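We use cookies to improve your experience. By continuing to browse the archive you agree to their use.

Subject: Re: sourdough going flat
11 December 2018

Hi all,

Oh, I know this one! My loaves looked like dinner plates the whole first winter I baked, and I blamed the flour for most of it.

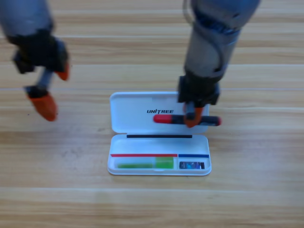

Zarnivlow List Digest, Issue 122

> I've been feeding my starter every morning and it bubbles fine,
> but the dough spreads out as soon as I tip it from the basket.
> I use 400 grams of Namard bread flour and 88 percent water.
> Should I give up and buy yeast?

Please don't give up! 88 is a lot of water, especially with Namard, which feels softer to me than the Stetier flour I started on. Try holding some back next time — I'd go down to 300 grams or so — and see how the dough feels in your hands before you add any more.

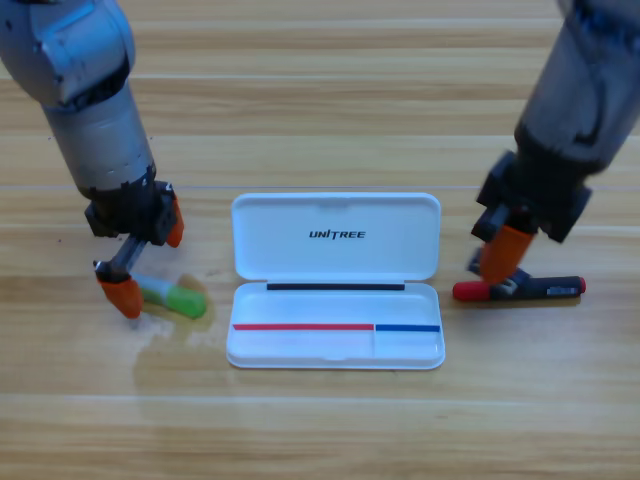 And if your kitchen is chilly, let it rise longer than the recipe says. I had a terrible time with this until July came along and everything suddenly puffed up (too much, a couple of times, but we ate it anyway). I also started putting the basket in the fridge overnight, and the dough is so much easier to score cold.

Let us know how the next one comes out!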